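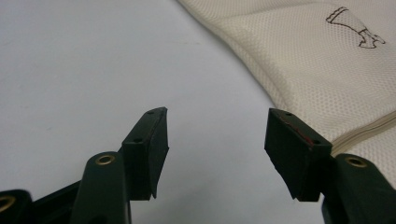
**Ticket 3238 - order emails going out twice**

Hi again, it's Yamuna. Picking this back up from my chat with Dalia Mets this morning, and I'm putting everything in one place so I stop repeating myself!

Short version: we sell fabric by the yard through a Koditgate storefront, and every customer who checks out gets two confirmation emails. Same order number, same total, same everything, and they land 11 seconds apart. People keep writing in to ask if they've been charged double (they haven't, I went through the payments page and it's one charge each).

What I've tried so far:

- Turned the Mistik mail add-on off and on again. No change.
- Cleared the store cache, logged out, logged back in. No change.
- Placed a test order for a piece of cream mesh with my own card. Two emails, and my inbox is now a mess.
- Switched the theme back to the default one for an hour. Still two.

Dalia asked me to check the outgoing mail log, so I did. It only keeps the last 4000 lines, which goes by fast with our newsletter running through it, but I caught my test order. The first copy says "sent by: storefront" and the second says "sent by: mistik". So that's two different things both thinking it's their job?

**Update, 2:40 pm**

Dalia wrote back and said to look under Settings > Notifications > Order placed. There's a box in there called "Also send from store" and it was checked. I swear I never touched it - my guess is it came back on with the January update, but I can't prove that. Unchecked it, saved, placed another order. One email! From Mistik, with our logo and everything.

**Update, 4:15 pm**

Okay, not quite done. Confirmations are fine now but the shipping notice still comes twice, and that page doesn't have the same box. I looked under every tab I could find. Is it somewhere else, or does your side have to switch it off?

Please leave the ticket open until that one's sorted. I'm at my desk until six.

Thanks so much,
Yamuna Marar
Chettiar Fabrics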